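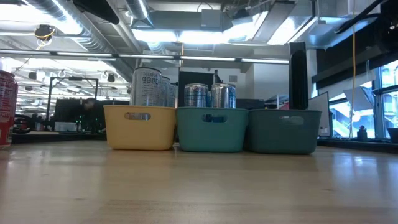
3.2 Collecting the sorting demonstrations

All demonstrations for the can sorting task were recorded at the Skenbridge site by two operators, using the Drultham teleoperation setup described in Section 2. Each operator practiced for one afternoon before any of their runs were kept.

A run starts with cans of different kinds on the table and ends when each can is in a basket with others of its kind. Figure 3 shows the workspace, with tall silver cans in the yellow basket, shorter silver and light blue cans in the middle teal basket, and a red can on the table. We changed the order of the baskets after every 10 runs so that the policy could not tie a kind of can to a fixed place on the table.

Operators were told to work at a comfortable speed and to finish a run even if they dropped a can. Runs with a drop followed by a clean recovery were kept and tagged. Runs in which a basket tipped over were thrown out. This left 70 runs for training – fewer than we had planned, as a calibration fault in December cost us most of a week.

Labels were added afterward in Bomarach. One author marked the start and end of every grasp, and Ruairi Galbraith checked the marks against the video. Where the two disagreed, the later end point was used.

Figure 3. Tabletop workspace for the can sorting task, seen from the fixed camera.

We did not control the daylight from the windows. Runs were recorded from morning to late afternoon, and the time of day is stored with each one.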